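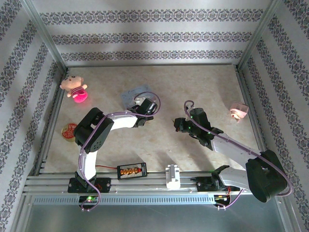 How to Run a Pledge Drive for Your Church Roof

These steps come from the roof appeal at Clukthorpe Chapel, where the slates on the north side had to be replaced before winter. A smaller congregation can follow the same order and skip the parts that don't apply.

1. Get the survey done first

Ask for a written report on the whole roof, including gutters and flashing. We used Pelletier, a surveying firm that works on older buildings. Have the report split the work into urgent and later repairs. You will need that split when you write to grant funders.

2. Get quotes that match

Send every roofer the same page of the report. Check that each quote covers scaffolding, disposal and making good inside. One of ours left out the scaffolding, and it looked like the cheapest until we asked.

3. Set the pledge levels

Give people a fixed monthly amount to choose from and leave a blank line for anything else. Our card had two printed amounts, $40 and $100. Most people ticked the lower one. A few wrote in their own figure, and those cards need to be read carefully.

4. Print the card

Keep it to one side of the paper. It should have:

Name and address
Amount and how often
Start month
Signature
Where to return it

Don't ask for bank details on the card. Send a separate form once the pledge comes in.

5. Announce it and set a closing date

Read the notice at the main service and put it in the newsletter the same week. We opened in October and kept the box by the door for a month. By the end we had 38 signed cards.

6. Record the pledges

Use a simple spreadsheet with one row per household. Keep pledged money and received money in separate columns - they will not match, and the builder is paid out of the second one. Two people should have access to the file.

7. Apply for the rest

Take the pledge total to local funders. The Gamier Fund and the Trovell Trust both asked us for the survey, the quotes and proof of local support. A copy of the blank card and the total were accepted as proof. Check whether a funder will pay for work that has already started. Ours would not, so we held off signing with the roofer until both letters had arrived.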